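**Thread: Half the demos beat the full set on our shoe task, and I think the pads are why**
Learning from demonstration > Handheld data collection

### wristcam_wendell

So I've been sitting on this since July and I'd like some people to poke holes in it before I write it up.

We collect two-handed tabletop demos with handheld grippers, one in each hand, a camera on each gripper plus one on the head. The task is pairing shoes: two shoes start anywhere on the table, and they have to end up side by side, toes pointing the same way. Our full set is 2,000 demos. Training goes through Tastbridge with pretty much the stock config, then we roll out on the Uçar arms.

Trained on everything, the policy gets 52 percent. Trained on only the first 1,000 demos, it gains 18 points. Half the data, same shoes, same people collecting, same number of training steps!

What changed partway through is the finger pads. We started with fresh rubber and never swapped it, and by the second half it was pretty chewed up. My claim is that people compensate for bad pads without noticing. They squeeze longer, they nudge the shoe with the side of the finger, they regrasp. The policy picks up all that fussing and does it on a robot with brand new pads that doesn't need any of it.

### decimate_q

Cool result, but "first half vs. everything" is the weakest split you could have picked. Fatigue changes over time. Lighting changes over time. Your people get fast and sloppy over time. You've got one variable called "later" and you named it "pads."

Did you at least train on the second 1,000 alone?

### wristcam_wendell

Yep, should have put that in the first post. Second half alone comes out worse than the full set. I haven't run enough seeds on that one to want to quote a number.

And fair on the confound. The lighting is the same, I'm pretty confident of that. Fatigue I can't rule out, though the sessions were short and spread out.

### tablesaw_policy

I'm with OP, more or less. We had the same thing on the Jomance drawer task. We put new rubber on the hand tools and regrasps dropped the same afternoon, with the same people doing the work. It's a feel thing: once a pad starts slipping you stop trusting it, and you stop trusting it on objects where it would have held just fine.

One question, what pads? Ours are the Porik stick-on sheets and they start lifting at the corners way before the middle wears through.

### decimate_q

That's a nice anecdote and I believe it, but regrasp counts aren't policy success. Those could come apart completely. I've seen policies do *better* with messy demos in the mix because they learn to recover from a bad grasp. There's a pretty good argument that worn-pad data is free recovery data and you shouldn't toss any of it.

What I'd want to see:

- same people, same week, alternating fresh and worn pads by session
- success split by shoe type (a foam clog and a leather loafer are going to slip very differently)
- a run where the wrist image is masked over the fingertips

The last one is the big one for me. The fingers are in every single wrist image. If the pads look different in the second half, your policy might be seeing something visually out of distribution at rollout, and demonstrator behavior might have nothing to do with it.

### wristcam_wendell

Okay, the masking run is a great idea and I'm annoyed I didn't think of it. I'd been treating this purely as a motion problem.

@tablesaw_policy yes, Porik sheets, same corner lifting. We trimmed the loose bits for a while and then kind of stopped bothering.

On shoe type: the clogs are the worst in the second half by a lot, which surprised me. I figured foam would be the easy one. My guess is the thick sole. People want to push it around with the fingertip instead of picking it up, and once they're pushing, the jaw opening gets all over the place.

### lowgain_lou

Jumping in because I maintain a bunch of these tools for our group. Pushing with the fingertips is also what kills the pads! So you've got a loop there. Bad pads lead to more pushing, which leads to worse pads. Check whether your wear took off after the clogs went into the rotation.

Can you post what the cameras see? "Chewed up" means a different thing in every lab.

### wristcam_wendell

Sure. Clogs with the little red-backed chair on the table, head view first and then one from a gripper camera:

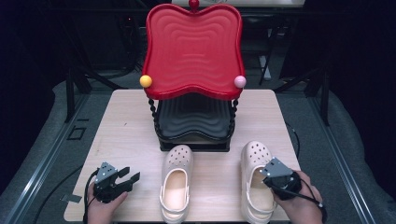
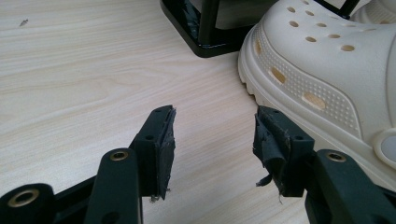

### lowgain_lou

Oh wow, yeah, the strip dangling off the right finger pad would have had that tool off my bench. I'd retire the left one too, with those shreds on the lower edge.

Also notice how much of the gripper view the fingers take up. That moves me toward decimate_q's side. An encoder isn't going to ignore a ragged black tail against pale wood.

### decimate_q

Thank you, that's my point exactly. And in the head view you can barely tell what shape the rubber is in, so there's a cheap test: train head-only on both halves. If the gap goes away, it's looks. If it stays, it's behavior, and I'll happily eat my words.

### tablesaw_policy

I don't buy that head-only settles it. Head-only policies are bad at the grasp no matter what, so the gap could shrink just because everything sinks to the floor. Do the masking run first. And mask the whole finger, down to the linkage, or the model will key off whatever piece is left.

### wristcam_wendell

Masking is queued, whole finger. Head-only goes in behind it mostly to keep decimate_q happy. I've also put fresh Porik sheets on one pair of tools and left the other pair alone, and we'll alternate by session from now on.

If anybody has a decent way to score pad wear from the wrist images, please send it over. Right now I'm sorting clips into "fine" and "yikes" by eye, and I keep changing my mind about where the line is.

### lowgain_lou

Park the gripper closed on a white card at the start of each session and save that image. It won't help with your old data, but you'll have one clean view per session to grade from. We do it with ours and log it next to the calibration file.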